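Ikau 3 – comparer et fusionner des fichiers CSV en ligne de commande

Éditeur : Komden
Version courante : 3.13
Mise à jour de la page : 9 mars 2021
Systèmes : Linux, macOS, Windows
Licence : libre, code source fourni avec chaque version

Ikau compare deux fichiers CSV ligne à ligne et colonne à colonne, en s'appuyant sur une clé que vous choisissez. Un diff classique s'affole dès que l'ordre des lignes change ou qu'une colonne a été déplacée. Ikau, lui, retrouve ses petits : il apparie les enregistrements par leur clé, puis vous montre uniquement les cellules modifiées, les lignes ajoutées et celles qui ont disparu.

La version 3 est celle dont nous rêvions depuis le début ! Le moteur d'appariement a été réécrit de fond en comble par Michalis Xenos, la lecture se fait maintenant en flux et les gros exports passent sans saturer la mémoire. On peut enfin comparer deux extractions de base de données sur un portable ordinaire et continuer à travailler pendant ce temps.
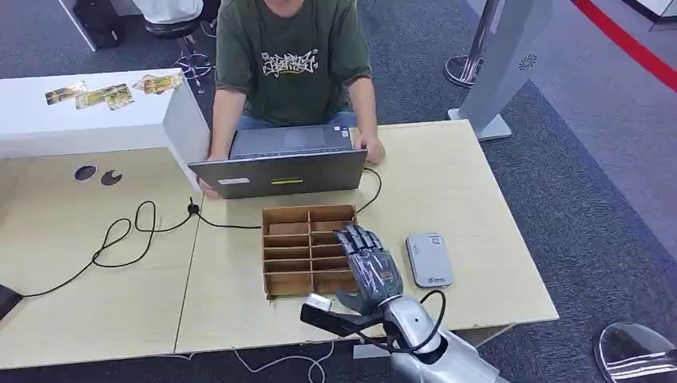
Ordinateur portable gris et casier en carton sur la table.

Premiers pas

Une fois l'archive décompressée, placez l'exécutable dans un dossier de votre PATH. Il n'y a pas d'installateur et aucune dépendance à ajouter. La commande la plus simple tient en une ligne :

ikau diff ancien.csv nouveau.csv --cle id

Le séparateur et l'encodage sont détectés automatiquement. La détection se trompe parfois sur les fichiers très courts (deux ou trois lignes avec des virgules décimales, typiquement), et dans ce cas on précise à la main avec --sep et --enc. Les clés composées fonctionnent aussi :

ikau diff ancien.csv nouveau.csv --cle client,date

Quand la clé contient des doublons, Ikau s'arrête et affiche les lignes en cause. L'option --doublons=suite permet de poursuivre quand même ; les doublons sont alors appariés dans l'ordre où ils apparaissent.

Les règles de comparaison

C'est la partie que nous préférons, et de loin. Chaque colonne peut recevoir sa propre règle : nombre avec tolérance, date dans un format donné, texte sans distinction de casse, texte sans accents, liste dont l'ordre est indifférent. Les règles s'écrivent dans un petit fichier texte, ikau.regles, que l'on garde à côté des données :

montant : nombre, tolerance 0,01
ville : texte, sans_accents
etiquettes : liste, sep "|"

Avec ces trois lignes, « 12,50 » et « 12.5 » sont considérés comme égaux, et « Orléans » rejoint « Orleans » sans faire de bruit dans le rapport. Ikau 3 est livré avec 17 règles prêtes à l'emploi – et l'on peut écrire les siennes sous forme de script qui lit deux valeurs sur l'entrée standard

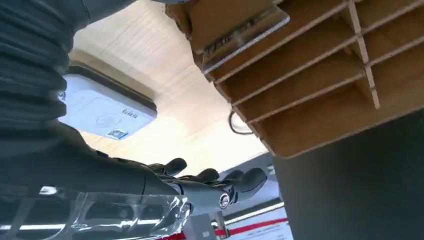 et renvoie 0 si elles sont équivalentes, 1 sinon. N'importe quel langage convient. Ottavio Testa en a écrit une superbe pour les numéros de téléphone, indicatifs compris, et elle est jointe à l'archive dans le dossier contrib. Attention tout de même à la vitesse : une règle externe est appelée pour chaque cellule différente, et un script lent se fait sentir sur un gros fichier. L'option --lots envoie les valeurs par paquets et règle l'essentiel du problème.

Fusion à trois

La commande ikau fusion prend une version de base et deux versions modifiées. Les changements compatibles sont appliqués, les conflits sont écrits dans un fichier séparé avec les trois valeurs côte à côte. On remplit la colonne « choix », on relance avec --conflits et c'est terminé. Pour celles et ceux qui gardent leurs données dans un dépôt Git, Ikau se déclare comme pilote de fusion :

git config merge.ikau.driver "ikau fusion %O %A %B --sur-place"

Un essai chiffré

Notre jeu de test habituel, surnommé Prustberg, occupe 73 Mo par fichier. La comparaison complète prend 13 secondes sur notre machine de bureau, règles internes activées. 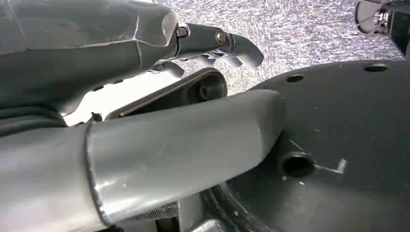 Doigt métallique à bout crochu, vu de près.

Formats de sortie

Le rapport s'affiche en couleurs dans le terminal. Il peut aussi être produit en CSV, en JSON ou en page HTML autonome, très pratique à joindre à un courriel. Le thème De Luca, à fort contraste, est désormais disponible pour la sortie HTML (option --theme deluca).

Limites connues

Les retours à la ligne à l'intérieur d'une cellule sont lus correctement, mais remplacés par un symbole dans l'affichage du terminal. Les fichiers compressés doivent être décompressés au préalable. La fusion exige que les trois fichiers portent les mêmes noms de colonnes ; un renommage se fait d'abord avec ikau renomme.

Passer de la version 2 à la version 3

Les anciens fichiers de règles restent lisibles. Seule l'option --strict a changé de nom et s'appelle maintenant --exact. Pensez à la corriger dans vos scripts, l'ancienne forme provoque une erreur.

Téléchargement : archives par système, code source, manuel en français et en anglais.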